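Korbridge sim: potato-to-plate episodes failing on export
Reading time: 3 minutes
Print this page | E-mail this page

Status: solved, left open for the re-record
Raised by: Emerson Coutinho
Picked up by: Josué Caldeira
Affects: Farnska recorder, wrist view only

What was reported (Emerson)

I've been recording pick-and-place examples in the Korbridge kitchen set, potato onto plate, and it was going brilliantly until I exported the lot. Out of 248 episodes, 36 came back from the Bastos checker marked "action/view mismatch". The side view passes every time. Only the wrist view fails.

Playing back a bad one by eye, you'd swear it was fine. The arm comes down, the fingers close, the potato goes up. But if you step through it slowly the fingers in the picture are a touch behind the finger values in the log. I'd love to save these if we can, because there are some really nice awkward approaches among them and those are the ones the policy learns most from!

First tries

1. Exported again from the same raw files. Same 36 flagged, so the exporter is at least steady in its opinions.

2. Turned off shadows in the renderer and replayed one bad episode. I had a hunch the arm's shadow on the table was upsetting the checker's motion estimate. No change, and I've put shadows back on. We want them in the training set anyway.

3. Swapped the potato for the plain test block. Still flagged. Good news for the potato, which I'd grown fond of.

4. Read the finger values at the point where the log says they begin to close. In the matching wrist view they are still wide apart, with the potato lying beyond the tips, nearer the right one. Josué, is this what you'd expect to see at that step?
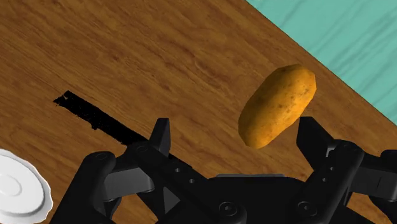
5. Josué's reply

No, and thank you for picking that step, it's a lovely clear case. If the log were right the gap would already be shrinking. I went through a handful of the others and the wrist view trails by 2 steps in each one I opened. A fixed lag is the best kind of lag to have.

It made me look at start-up order. Farnska opens the action stream first and then asks the renderer for its views. When the wrist view is slow to wake (first episode after a scene reset, mostly) its early pictures are queued, and they get stamped when they're written to disk. They should carry the time they were drawn. The side view wakes quickly and never hits the queue, so it looks innocent all the way through.

6. Test of the fix

Changed wrist_stamp from "write" to "draw" in the recorder settings and added a short warm-up before the action stream opens. Recorded 15 fresh episodes with a scene reset before every single one, to be as unkind to it as possible. All passed the checker. I'm delighted with this, it's been nagging at us since July.

Saving the old episodes

The draw time is kept in the raw files, so nothing has to be guessed. Run the Wetavis re-stamp script on the raw folder (leave the exported one alone), then export again. Emerson has tried it:

- 34 of the 36 now pass
- the other two have a gap in the wrist view where the queue overflowed, so they're out of the training set

Please don't shift the actions by hand to line them up. It looks right in playback and then the side view is wrong.

Still to do

Emerson: re-record the two lost ones. Both had the potato close to the edge of the table and we're short of those, so a few extra would be very welcome - vary the plate position as well if you have the patience.

Josué: make "draw" the default for new projects, and have the recorder complain out loud when the queue fills up. At the moment it writes one line in the log and carries on.

Note from Emerson, 4.40 pm: warm-up is in on my machine and recording again. Really pleased with how quickly this got sorted. Will close the ticket when the edge-of-table batch has been through Bastos.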